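Skalmont

Skalmont is a small harbor town on a rocky island coast, and I have been keeping this entry up to date ever since my second visit, when I missed the last ferry and ended up staying a week longer than planned. It has 1,641 residents, one main street, two bakeries and a lot of stairs (bring real shoes!).

Location and layout

The town sits at the inner end of a narrow bay, with the old quarter piled up on the north side and the newer houses spread along the flat ground to the south. Locals call the old quarter Dostik, and you'll hear the name used for the hill, the neighborhood and sometimes the pub at the bottom of it, so ask which one they mean. The river Gwynne comes down through the middle and splits the town in half. There are 3 bridges. Only the lowest one takes cars, and it backs up badly when a ferry unloads.

History

Skalmont started out as a salt port. Boats came in for salt and left with it, and the long stone sheds by the water were built to keep it out of the rain. When the salt trade dried up, the sheds were used for fish, then for boat repair, then for nothing much at all. Two have been turned into a museum and a third holds the winter market. I like the museum a lot more than I expected to. The upstairs room is all harbor ledgers, written in lovely slanted handwriting, and you can read down the columns and see who was late paying.

The best source on the early town is a short local history by Siwan Vaughan, sold at the museum desk. Her chapter on the bridges is wonderful, though she and the museum labels disagree over which one came first, and I've given up trying to settle it.

Getting there

The ferry is the usual way in. It takes 40 minutes from the mainland and runs morning and evening, with an extra midday boat in summer. Sit on the left side going over if you want to see the cliffs. The airstrip behind the south beach handles small charter planes, and it's a fun way to arrive if someone else is paying. There is a bus from the strip to the harbor, but it doesn't wait for late flights. Walking is fine if your bag is light.

Things to see and do

The Prasura lighthouse is the big one. The path out to it starts behind the church and follows the cliff the whole way, with a steep bit near the end where there's a rope to hold. Go early, before the wind picks up, and take something to drink, as the kiosk keeps its own hours. The beach below is pebbly and cold and I swim there every time anyway.

In town, I'd spend an afternoon just going up and down the Dostik stairs. Ju-won Kong's pottery studio is halfway up and you can usually hear the radio before you find the door. The February lantern walk begins there too, at 6 p.m., and draws a crowd of 1,000 in a good year, which for Skalmont is enormous.

Where to stay

There are no large hotels. Most visitors take a room in one of the harbor guesthouses or rent a place up the hill, where the views are better and the suitcases get heavier with every step. Rooms tend to be small and plain, and heating is sometimes charged separately, so check before you book in winter. The campsite by the river is open from late spring and is the cheapest option by a long way.

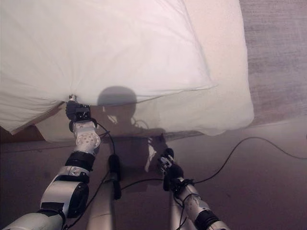 A large white pillow, slightly rumpled.

Food and drink

Smoked fish is on every menu, usually with dark bread and pickled onions. The upper bakery does a salted caraway bun that sells out by nine, and the lower bakery does the better coffee, so I go to both. Most kitchens close early outside summer. The pub stays open latest and will do you a bowl of soup after the evening ferry gets in, as long as you order it before you sit down.

See also

Salt ports
Prasura lighthouse
River Gwynne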